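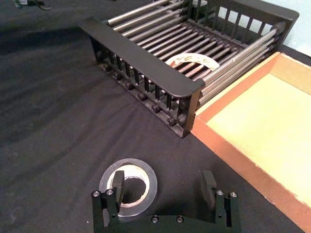

Photo: Fotini Tsakiris / Bredholm

Tabletop Cell Inspection Checklist, with comments
Monday, January 16, 2023
Inspector: Fotini Tsakiris
Cell: Dikel bench, rack and tape tasks

1. Emergency stop within reach of the operator's chair. PASS
Tested from both sides of the bench. Lovely quick stop each time!

2. Gripper screws tight, witness marks lined up. PASS
Please keep doing this before the first run of the day. It takes 2 minutes and I love seeing the initials fill up on the sheet.

3. Finger pads clean and seated. PASS
Wipe with a dry cloth only.

4. Cloth, if used, lies flat and is clamped at the corners. COMMENT
Smooth out wrinkles before teaching a low pick. A fold can change the height enough to trip the force limit.

5. Work surface free of grit and loose bits. COMMENT

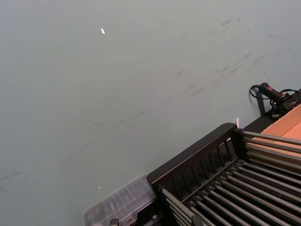
Scuffs are fine to leave, but sweep between cloth changes and log any gouge you can catch with a fingernail.

6. Cables outside the arm's path at full reach. COMMENT
Tie back any loop that stands up off the bench. Recheck after every tool swap.

7. Speed limit set for shared work. PASS
Dodine profile loaded, 21 percent. Great choice for new operators.

8. Rack and trays on their taught positions. PASS
The Tzavaras corner stops are a joy to use, and I'd like them on all our benches by June.

9. Training records up to date. OPEN
One signature missing, form 35.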